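Setting up the wrist camera on a picking arm, without believing the manual

The manual for our Brultier arm gives the wrist camera half a page and says the job takes a few minutes. I have done it 6 times on the cell in Lindura and it has never taken a few minutes. The steps below are the ones I trust.

Start with the bracket. The screws come loose, whatever the spec sheet says about thread lock. Put the arm in its service pose, cut the power at the wall, and try to wiggle the camera with two fingers. If it moves at all, take out the 4 screws, clean the threads, and put them back a little at a time, going corner to corner. Don't crank one down fully before the others are in.

Next is the cable. Leave a loop big enough for the last joint to turn all the way both ways. Tie it at the forearm and nowhere past that. I used to add a second tie near the gripper. It looked tidy and it killed a cable in May.

Now focus. The quick guide tells you to focus on the printed checkerboard, and the software will happily award you a green check mark for it. I don't put much stock in the check mark. A flat board with fat black squares is the easiest thing the camera will ever look at. Run the board, write down the score (mine was 1,478, for whatever that's worth), then move the arm over a table of ordinary stuff at picking height and look at the live view yourself.

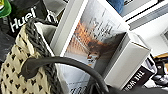
Chisholm wrote in after the first version of this page to say that eyeballing the view is no better than the score, and that the only test worth running is a set of real picks with the lights set the way they will be on shift. Fair enough, up to a point. Picks tell you something is off. They don't tell you whether it's the lens, the bracket or the hand-eye numbers, and you can waste an afternoon changing the wrong one.

So do the picks last. Before that, redo the hand-eye calibration from scratch, even if the software says the old one is still valid. It has no way of knowing you touched the bracket. Use at least 3 heights and tilt the wrist at every stop. Straight-down poses give a lovely low error and a gripper that lands beside the thing.

Save the result under a new name and keep the old file. The Elon plug-in claims to keep a backup. I went looking for mine once and found an empty folder.

Then run slow, with one hand near the stop button, until you've seen it reach into all the corners of the table.

Last changed September 2020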